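3.2 The fridge and the table next to it

I'll admit I didn't expect to spend so much of this study thinking about refrigerator doors. When Ainhoa Nieto and I planned the Raltska kitchen work back in June, the fridge was just the place where the food lived, and all our interest was in what people did at the counter afterward. Then we started reading the diaries (57 households, most of them very talkative on paper!) and the same small complaint kept popping up. People open the fridge, take something out, and have nowhere good to put it down.

So we went looking at landing spots, our word for any flat surface you can reach while the door is open. The corner we use in this section is as plain as they come: a white table against a bare wall, a white two-compartment fridge to the right, and a narrow gap between them. You could set a milk carton down on that table while the top compartment is open, and for our purposes that makes it a landing spot. The gap is another story. Gaps like it came up in the diaries as the place where bottle caps and twist ties go to die, and Lovely Tiongson coded every mention of one separately. 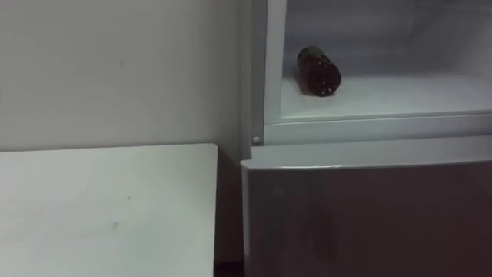
3.3 Where people take hold of the door

Our second question was about the grip. Plenty of fridges have no handle sticking out, so you go in at the edge, and where you grab decides where you end up standing. Grab it low and you tend to step back. Grab it high and you stay close, which is handy if the landing spot is close too. Pascual Maldonado thinks I make too much of this, and he may be right, but the diary keepers wrote about it without being asked.

What they described most often was an edge grip, with the fingers hooked into the seam at the side of the door and the thumb resting on the door face (Figure 5). It's a quick way in and it doesn't take much thought. It also puts fingerprints on the front, which 55 diary entries mention with real feeling. 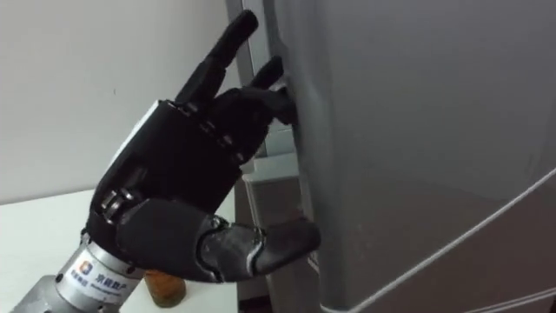
Figure 5. Edge grip on a grey refrigerator door: one finger hooked into the side seam, thumb on the door surface.

We did wonder if the edge grip was only a habit of people with full hands. Gemma Lo Presti went back through the entries and found it just as often among people carrying nothing at all, so I've dropped that idea for now and pick up the question of door seals in Section 4.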